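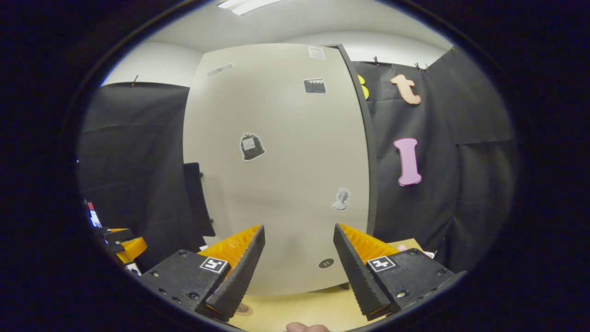
Sticker swap draws a full room at Kitar
4 Feb 2023

If you've been wondering why half the laptops in the coffee line suddenly have new stickers on them, blame the Kitar swap. I went along planning to stay ten minutes and came home well after dinner with a full envelope and no regrets at all (okay, one regret, I'll get to it).

The idea is simple. You bring stickers you don't want, you drop them on the table, and you take ones you do want. Meenakshi Pai started it in January with a shoebox of leftovers from her print shop, Numby, and this second round was a lot bigger. She told me 35 people signed the sheet by the door, and she's pretty sure a few more slipped past while she was hunting for scissors.

My favorite part is the big curved off-white panel. Anybody can put one sticker on it, and the rule is that it has to be one you'd have liked to keep. So far there's a clapperboard, a gray classical bust, a gray oval and a black garbage bag with a little white tag, which made me laugh way more than it should have. There's still plenty of space, so bring something good! Mine stayed in my envelope. I had a really nice fox in my hand and I just couldn't do it. That's the regret.

The black fabric backdrops are getting decorated too, with letters this time. There's a peach "t" and a pink "I" on the one to the right of the panel, and people kept asking Meenakshi what it's going to spell. She says she hasn't decided and is taking suggestions. I suggested my own name and got a look.

Kids' packs from Kingi went fast, six to a family, and the sheets of tiny fruit were gone before I'd even hung up my coat. If you want those, come early. Plain vinyl offcuts were 50 cents a handful, with the money going toward a better cutting machine for the Salitz craft room. Meenakshi says the fund is now at $1,736, and I believe her, having watched one man buy four handfuls and then come back for another.

A few things people asked me to pass along. Please don't bring anything that's already been peeled. Price labels aren't stickers (somebody tried). And whoever went home with a green umbrella from the rack by the stairs, it has a wobbly handle and its owner would love it back.

The next swap will be in the same room, and the date goes up on the Kitar notice board as soon as the room booking is confirmed. It's free to get in. If you don't have any stickers to trade, come anyway, there's a starter pile and you can owe us some next time. I'll be the one standing in front of the panel with the fox.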